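Pues al final mi proyecto fue sobre el calentamiento en salto ecuestre, porque en la hípica Starurau siempre veía discutir por eso (¡y yo la primera!). Apunté 44 recorridos de 113 inscritos, todos en barras de 70 cm, y fui mirando cuántos minutos pasaba cada pareja en la pista de ensayo antes de entrar. Con Nikex, la yegua que monto, me salía fatal si calentaba mucho: se ponía a tirar y adiós a la última combinación.

Lo pasé todo a una hoja de cálculo, que me costó dos tardes enteras.
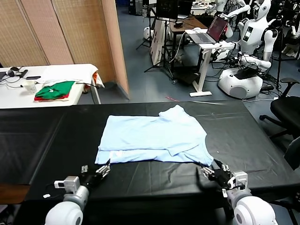 Clasta Briem

Los que saltaron menos en el ensayo tiraron menos barras, aunque la muestra es pequeña y había caballos muy distintos. En abril quiero repetirlo con potros, a ver qué pasa.

Entradas recientes
Medir las distancias a pasos
Mi primer concurso como ayudante de pista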